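Sidero 2 Work Jean, medium wash. Style 2,103. Page updated April 14, 2018.

The Sidero 2 is a five-pocket work jean cut from heavy cotton denim and sewn at the Ullitz plant. It replaces the first Sidero, which had a lighter cloth and single-row pocket seams. The fit is the same as before, so customers reordering should keep the size they have.

## Cloth

The denim comes from the Havamine mill. It is a right-hand twill, 100 percent cotton, with a dyed warp and an undyed weft. There is no stretch yarn in it. Each production lot is 2,000 yards, and shade varies a little from lot to lot. If you need several pairs to match for crew wear, put them on one order and ask for a single lot.

The cloth is preshrunk at the mill. Expect some further loss in the inseam over the first few washes, more if a hot dryer is used. The waist tightens after washing and eases again with wear.

## Back pockets

The back pockets are patch pockets, set on after the yoke is closed. The opening edge is turned twice and stitched before the pocket goes on the panel. The border is then sewn in double rows of heavy thread. Because the thread and the cloth shrink at different rates, the denim draws up beside the seam after washing. This is normal for the construction and does not weaken the seam. 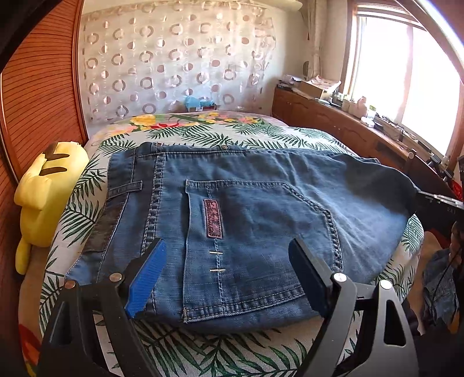 *Patch pocket with double-row stitching and sewn-down label near the opening.*

The label is stitched down around its edges and can be removed with a seam ripper if your site rules call for unmarked clothing. Work from the outside and cut only the label thread. The cloth underneath will be darker than the rest of the pocket on a jean that has been worn for a while. Removing the label does not affect the warranty.

## Seams and hardware

- Inseam and seat: flat-felled, chain stitched
- Outseam: serged, pressed open
- Hem: single fold, lockstitched
- Fly: metal zipper, shank button at the waistband
- Belt loops: bar tacked at both ends, will take a 2 inch belt
- Front pocket bags: cotton drill, Matubbar weave

The Matubbar drill was brought in last September after complaints about coins and keys wearing through the old bags. Replacement bags in the same drill are sold separately and will fit the first Sidero as well.

## Sizing

Waist sizes start at 26 and are given in even numbers only. Measure a pair you already own, buttoned and laid flat, straight across the top of the waistband, and double the figure. Do not measure over a belt. For inseam, measure from the crotch seam to the hem along the inside of the leg. All inseams are shipped hemmed. We do not shorten to order.

## Care

Close the zipper and turn the jeans inside out. Wash cold with dark colors and hang to dry. Bleach will damage the stitching before it damages the cloth. Iron the pockets from the inside if you want the seams to lie flatter, though they will draw up again at the next wash.

## Returns

Unwashed pairs with tags attached can be exchanged for another size. Seam failures are repaired free of charge at Ullitz. Wash the garment before sending it in, and mark the failed seam with tape or a safety pin. Worn-through cloth, burns and chemical damage are not covered.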